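4.3 Revisión y cambio de los dedos de la pinza

Antes de empezar, un consejo de quienes llevamos ya unos cuantos años con la Sorkska: prepare un paño limpio, busque buena luz y no tenga prisa. La operación es sencilla, pero los tornillos son pequeños y tienen la mala costumbre de rodar debajo de la mesa.

Conviene mirar los dedos cada 899 ciclos de agarre, o antes si nota que las piezas finas se le escapan. El contador está en el menú Mantenimiento del panel Plultska.

1. Lleve el brazo a la posición de reposo y abra la pinza del todo desde el panel. No la abra nunca a mano, por favor, ni siquiera «un poquito».

2. Pulse la parada de emergencia y espere 37 segundos, hasta que se apague el piloto del controlador.

PRECAUCIÓN: la pinza conserva algo de fuerza durante ese rato. Mantenga los dedos (los suyos) fuera del hueco.

3. Limpie las dos puntas con el paño seco y pásele la uña por el canto a cada una. Un desgaste leve en el extremo es normal y puede seguir trabajando con él – si la uña se engancha, cambie la pareja completa, nunca un dedo solo.

4. Afloje los tornillos de la base con la llave de 6 mm, retire los dedos gastados y coloque los nuevos sin apretar todavía.

5. Rearme la máquina, cierre la pinza a la velocidad mínima y compruebe que las puntas se encuentran a la misma altura. Después, vuelva al paso 2 y apriete.

Nota: nuestra compañera Kerubo Muriithi, del taller, marca los tornillos con un puntito de pintura una vez apretados. Es una costumbre estupenda y se la recomendamos de corazón.

6. Ejecute la rutina «Skuvura corta» para que la cámara de muñeca vuelva a aprender dónde están las puntas. Deje el brazo tranquilo mientras dura, aunque le parezca que se ha quedado pensando.

Cuando la rutina termine, abra otra vez la pinza y deje libre el espacio entre los dedos antes de poner en marcha el primer programa del día.

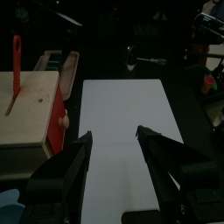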